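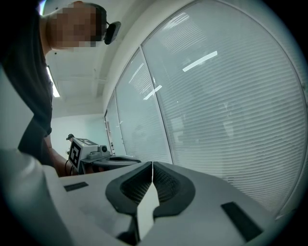 Travau Window Room - Frequently Asked Questions

Where do I find the room?
The Window Room is on the second floor of the Travau building, at the end of the corridor. Please take the lift or the stairs next to the bicycle racks. The other staircase ends on the first floor, and many visitors arrive late after choosing it.

How do I make a booking?
Please write to Tharushi Gamage at the Travau desk with the day, the hours and a short description of your activity. You will receive an answer within 2 working days. The room is yours when you get the confirmation, so please do not send invitations to your guests before that.

What is the price?
One hour costs 600, and a full day costs 3000. The full day is from eight in the morning until seven in the evening. Electricity, heating and normal cleaning are included. We do not offer half days at the moment.

How many people can use it?
The limit is 13 persons, and the person who made the booking is also counted. If you are a bigger group, ask for the Serel Room on the ground floor. It has fewer windows but it is wider, and it has its own entrance from the yard.

Is the light too strong?
It depends on the hour. The windows make one long wall and they look to the east, so the sun comes in directly during the morning. After lunch the light is softer and most people find it comfortable. If you plan to show slides, we recommend the afternoon.

Can I open the windows?
Only the narrow ones at the two ends. The others are fixed. When it rains, please keep all of them closed, as the water comes over the sill very quickly. Before you leave, check the handles one time more - they must point down.

May I fix papers or drawings on the glass?
Paper tape is allowed, and also the washable pens which you can borrow at the desk. Strong tape and glue are not allowed. Kimutai Massawe cleans the glass every Friday, and anything that is still there will be removed and kept at the desk for one week.

Can we move the tables?
Yes, but please lift them and do not pull them. There is a plan of the normal arrangement behind the door. It would be kind to leave everything according to this plan.

Is it possible to bring food?
Cold food and drinks are welcome. For cooking or warming something, please use the kitchen across the corridor. The Famus coffee machine in that kitchen takes only coins.

What if I must cancel?
If you write to us three days before or earlier, you pay nothing. Later than this we ask for the price of one hour - also for full day bookings.

I have left something in the room. Who should I contact?
Ask first at the desk. In the evening you can speak with Hrvoje Dervishi, who closes the building and has the key for the lost property cupboard.

Last change of this page: 12/05/2024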